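Silver that is worn most days stays brighter than silver that lives in a drawer. Pieces that come out only in December need more care in between.

## Washing

Use warm water and one drop of washing-up liquid. Leave the piece in for 3 minutes, then go over it with a soft baby toothbrush. Rinse in a bowl, never over an open plughole. Pat dry with an old cotton T-shirt and leave it out for 2 hours before it goes away.

Don't soak pearls, opals or anything glued.

## Storing

Any small tin with a lid will do, so long as it is lined. Bare metal scratches. Cotton wool is fine for a week or two but it catches on claws and hooks, so felt is better for the long term. Keep the tin out of the bathroom.

Fasten chains before you put them down and lay them in last. A necklace with a curly charm will snag on rings if it is dropped in on top of them.

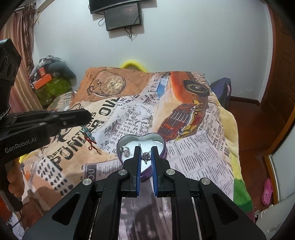 ## Knots in fine chains

Lay the chain on a plate, put a drop of baby oil on the knot and work it loose with two pins. Wash the oil off afterwards.

## Black marks

A polishing cloth is enough for most tarnish. Rub in straight lines and don't wash the cloth. Ruth Cáceres has had hers for 12 years and it still works.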